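The Second Life of a Stone Slab

Valquíria Nogueira keeps a ledger of every piece of stone that comes through her yard, and she fills it in by hand. Each line has a size, a thickness, the kind of building it came out of and a column headed "faults." The faults column is the longest.

Her business, Zerar, sells used stone: kitchen counters, bathroom tops, windowsills, hearths, the floors of bank lobbies. She opened it in 2000 in a former bus garage, after several years of cutting new stone for a shop called Fidov. At Fidov the offcuts went into a dumpster behind the saw room. Any piece too small for a vanity was thrown out, and a good many that were large enough went with it when the racks were full.

"I was paid to cut it and then I was paid to break it up," she says. "I asked if I could take some home. They said take all you want."

Most of what she sells now comes from demolition jobs. A contractor calls, usually with little notice, and she sends a truck with an A-frame rack and two people. Counters are the hardest to save. They are often glued down along the full length of the cabinets, and the narrow strip in front of the sink will snap if it is lifted wrong. Her crew screws a length of steel angle to a board and clamps it along the weak part before anything moves. They still lose some.

Back at the garage the pieces are scraped, washed and stood on edge. Old sealer comes off with a stripper that takes most of a day to work. Etching from lemon juice or vinegar can be polished out of marble, but an oil stain that has gone deep may never leave. Nogueira tries a poultice twice and then writes the stain in the ledger.

Prices depend on size more than on looks. A piece 77 inches long will make a short run of counter, so it sells within weeks. Small squares can wait years. She sells those to bakers, who want a cool surface for dough, and to people who set them on top of old dressers. One customer, a restaurant named Ha, bought 4 odd pieces that did not match and used them for the tops of its window tables.

Buyers tend to ask for plain white or plain gray. She tells them to look at the loud stones too, and to bring a cabinet door with them, so they can lean it against a slab in daylight. Under the tube lights in the garage, browns go flat and creams turn yellow. She rolls the rack to the open door for anyone who asks.
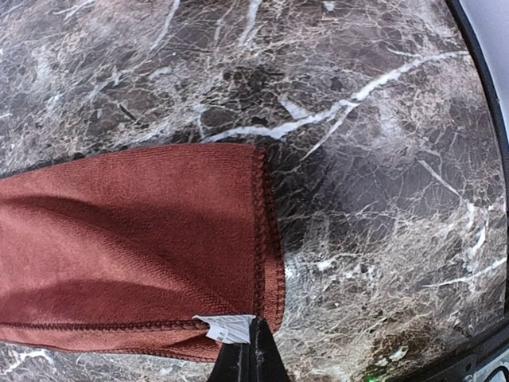 Matching is the part of the job that takes the most time. When a counter has to be pieced together from more than one slab, the cutter must decide where the seam goes, and the pattern usually decides it. A dark brown and gray marble with fine cream veins running every which way is forgiving, as a joint can get lost in all that cracking and branching. A thick white vein on the diagonal is another matter, for the eye follows it and stops wherever it breaks. Nogueira marks veins like that with tape before she lets a saw near the stone, then moves the seam to one side, even if it costs her a few inches of good material. The leftover strip goes back on the rack with its own line in the ledger.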